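Hullcombe Test Cell - Hand and Arm Inspection Checklist, With Comments

Issued after the release fault in May. Completed by Levente Csizmadia.
Equipment: single arm, multi-fingered hand, Carnness controller, Ereck safety relay.
Task under inspection: footwear into box, tabletop.

Background to this inspection

At cycle 2,896 the hand did not open on command. The controller logged the release as complete, the arm began its retract move, and the box was lifted at one end and dragged toward the arm base before the operator pressed the stop. No injury. One box discarded. The arm was locked out until the items below had been worked through. Ratings used: OK, OK with comment, FAIL, N/A.

Section A - Power and stop circuits

A1. Emergency stop removes drive power to the arm. OK.
A2. Emergency stop leaves the hand in its last position. OK with comment. This is the intended behavior, but two of the operators expected the fingers to open. Wording on the cell card to be changed.
A3. Second stop button within reach of the seated position. FAIL. The button was mounted behind the operator's right shoulder. Moved and retested, now OK.
A4. Ereck relay resets only by key. OK.
A5. Lockout tag present and legible. OK with comment. Legible, but the tie was a twist of wire. Replaced with a proper lockout tie.

Section B - Arm

B1. Joint brakes hold with power off, arm extended, hand fitted. OK. No drift seen in 17 minutes.
B2. Cable run clear of pinch points through full wrist rotation. OK with comment. The cable goes tight near the end of travel in one direction. Soft limit brought in to keep it out of that range.
B3. Fasteners between wrist and hand adapter at specified torque. FAIL. Two fasteners were under torque. Not thought to be connected with the release fault. Re-torqued and paint marked.
B4. Speed limit in manual mode. OK.

Section C - Hand

C1. Each finger opens and closes through full range, no load. OK.
C2. Each finger opens after a sustained hold. FAIL. One finger stayed curled after a long hold on a ribbed rubber sole. The motor moved, the fingertip did not. Tendon found worn at the guide. Tendon and guide replaced.
C3. Fingertip pads free of cuts and loose edges. OK with comment. Pad edge lifting on the same finger. Pad replaced as well, so the pad and tendon effects were not separated. I would have preferred to change one at a time.
C4. Position reading agrees with actual finger position. FAIL. Reading is taken at the motor, so a slack or jammed tendon is reported as an open finger. This is the cause of the false release signal. See comments under F.

Section D - Task and work surface

D1. Reach to all parts of the box without contact between wrist and lid flap. OK with comment. Clearance depends on the angle of the box. Acceptable with the box turned slightly.
D2. Grip point on sole. OK with comment. Heel end only. The zigzag tread gives the fingertips an edge to catch on, good for holding and bad for release.

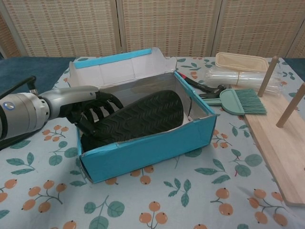
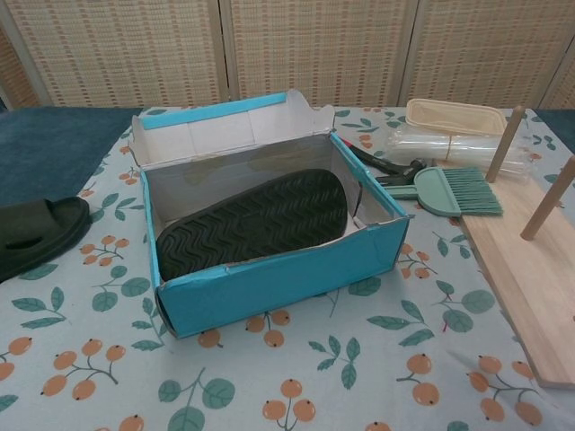 Footwear lying sole up in the open turquoise-blue box, with the hand gripping the heel end in the first picture.

Query received on D2: Why did the stop circuit not trip when the box was lifted?

Reply: The load was too small. The force limit on the arm was set at 50 newtons, and a cardboard box with one item of footwear in it weighs far less than would be needed to reach that. The limit guards against collision with a person or a fixed object. It was never going to detect an unreleased part, and a separate check is needed for that.

D3. Box condition. OK with comment. Creased walls are acceptable for trials. Replace any box with a wall that no longer stands up by itself, as the fingers can close on the cardboard along with the sole.
D4. Hand tools kept outside the arm's programmed path. OK with comment. Path checked at reduced speed. Tools should still go back to the drawer before automatic running.
D5. Table covering secured against sliding. FAIL. During the fault the cloth moved with the box. Clamped at the rear edge, retest OK.

Section E - People and procedure

E1. Operator outside reach during automatic cycles. OK with comment. Outside reach when seated. Leaning forward to straighten a box brings the hands inside it. Instruction changed: pause the cycle first, then reach in.
E2. Procedure for freeing a trapped item. FAIL. None written. Interim procedure: press stop, lock out, support the item from underneath, back off the finger at the manual release. Do not pull on the item.
E3. Fault log filled in at the time. OK with comment. Entry made, but the cycle number was added later from the controller.

Section F - Corrective actions

F1. Add a short lift of the hand after each release command, with a check of wrist load before the full retract. Written and loaded. The threshold is set low and gives a few false stops - leave it there for now.
F2. Fit fingertip contact sensing. Quote requested from Falcão. Open.
F3. Tendon inspection added to the routine service sheet. Closed.
F4. Cell card reworded for A2 and E1. Closed.
F5. Written procedure to replace the interim one in E2. Open.

Status: released for attended running at reduced speed. Unattended running not permitted while F2 and F5 are open.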